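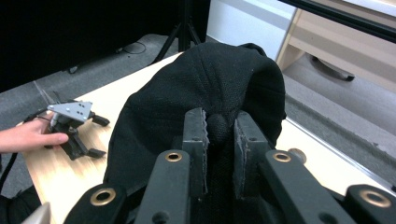

The Zakside grip trials were a series of comparison tests of hand-held robot grippers, begun in May and written up by Hajnalka Kun and Garba Nwankwo on 27 August 2024. They set the Emwood, a gripper with padded fingers, against the older Solo on the sort of soft goods that people fold without thinking and machines mostly drop.

Each tool was worked by hand, with no arm attached, so that a bad grasp could be blamed on the fingers or the person holding them - the second option proved less popular in the report. A trial counted as a success if the cloth stayed pinched for 3 seconds after lifting. Of 1,000 planned attempts, 600 were made before the room was needed for something else, and 466 of those passed.

Knit caps gave the most trouble. Asabe Tijani argued that the pads mattered more than finger shape, while Wiebke Teuber held that both mattered less than where one chose to pinch. The report sides with each of them, in separate chapters. A follow-up using the Shezi controller was proposed by Ntombi Ngcobo and remains proposed.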